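Falten für Anfänger – mein Projektbericht zum Modul "Alltag und Textil"

Stand: 9. Juni 2021

Ich gebe zu, ich habe mir das Thema ausgesucht, weil es nach wenig Arbeit klang. Wäsche zusammenlegen, das macht man doch sowieso! Im März stand die Idee, und danach habe ich so viel Zeit mit zerknitterten Oberteilen verbracht wie in meinem ganzen Leben noch nicht. Die Frage war: Wie kommt man von einem Knäuel Strickstoff zu einem ordentlichen Päckchen, und woran hängt es, dass das manchmal flott geht und manchmal nervt? Am meisten gelernt habe ich an weichem, hell blaugrauem Strick, deshalb fange ich damit an.

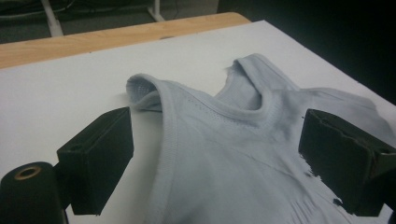
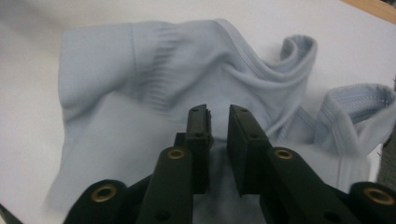
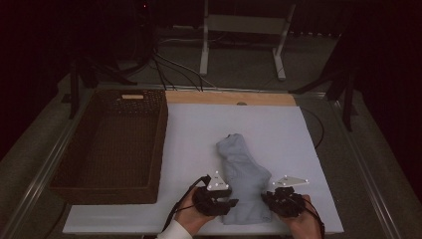
Abb. 1–3: Hell blaugrauer Stoff auf weißer Fläche, noch ungefaltet.

Mein Projekt hieß intern "Funell", das war erst ein Tippfehler in der Ordnerstruktur und ist dann einfach geblieben. Geplant waren 20 Durchgänge mit verschiedenen Teilen, also T-Shirts, Tanktops, dünne Hosen und ein paar Socken zum Aufwärmen. Geschafft habe ich 12, dazu unten mehr.

Wie ich vorgegangen bin

Jeder Durchgang lief gleich ab: Teil zusammenknüllen, auf die Fläche fallen lassen, erst mal nur gucken. Das Gucken hatte ich total unterschätzt. Bei einem Tanktop sucht man ja automatisch die Träger, und wenn die sich einrollen und hochstehen, findet man sie recht schnell (in Abb. 1 sieht man beide als Bögen, dazwischen den weiten Ausschnitt). Liegt der Stoff aber so, dass man nur Wülste und ein Stück Rippenbündchen erkennt wie in Abb. 2, dann rätselt man schon länger, wo man anfassen soll. Und aus etwas mehr Abstand wie in Abb. 3 könnte das Knäuel für mich fast auch eine lange Socke sein!

Danach habe ich immer dieselben Schritte probiert. Zuerst eine Kante suchen, am besten einen fertigen Saum, und daran ziehen, bis der Rest nachkommt. Dann flach streichen, von der Mitte nach außen. Dann längs falten, dann quer, dann noch einmal quer, falls das Teil groß genug ist. Bei den Hosen habe ich den Bund zuerst ausgerichtet, das klappte deutlich besser als mit den Beinen anzufangen.

Was gut lief

Der helle Untergrund war Glück und Pech zugleich. Glück, weil er glatt ist und nichts hängen bleibt, der Stoff rutscht schön mit. Pech, weil sich ein blasses Blaugrau auf Weiß kaum abhebt und ich die Ränder manchmal mehr gefühlt als gesehen habe. Mit dunklen Sachen war das gar kein Problem. Für eine Wiederholung würde ich trotzdem bei Weiß bleiben und lieber das Licht mehr von der Seite kommen lassen – die Schatten helfen enorm, wenn man Falten von Nähten unterscheiden will.

Richtig gut fand ich auch meine Strichliste. Für jedes Teil habe ich notiert, welche Stelle ich als erste erkannt habe. Träger und Ausschnitt standen ganz oben, Seitennähte ganz unten. Das hätte ich vorher genau andersherum getippt.

Was nicht so gut lief

Tja, die fehlenden Durchgänge. Ich hatte für jedes Teil viel zu wenig Zeit eingeplant und dann auch noch das Protokoll mittendrin umgebaut, sodass ich 2 Durchgänge komplett wiederholen musste. Außerdem ist "ordentlich gefaltet" ein ziemlich schwammiges Ziel. Ich habe mir irgendwann eine Schablone aus Pappe geschnitten, und wenn das Päckchen darauf passte, galt es als fertig. Nicht elegant, aber immerhin immer gleich.

Und weicher Strick macht einfach, was er will. Man streicht links alles glatt, und rechts schiebt sich die nächste Welle zusammen. Baumwollhemden sind dagegen ein Spaziergang (die hatte ich nur zum Vergleich dabei).

Ausblick

Falls jemand im nächsten Jahrgang weitermachen möchte: Protokollvorlage und Schablone liegen im Kursordner unter Funell, bitte die zweite Version nehmen, in der ersten stimmt die Reihenfolge der Spalten nicht. Spannend wären noch Teile mit Knöpfen oder Kapuze, dazu bin ich gar nicht mehr gekommen. Meine eigenen Tanktops falte ich inzwischen übrigens längs zuerst und lege die Träger nach innen ein, so passen sie hochkant in die Schublade.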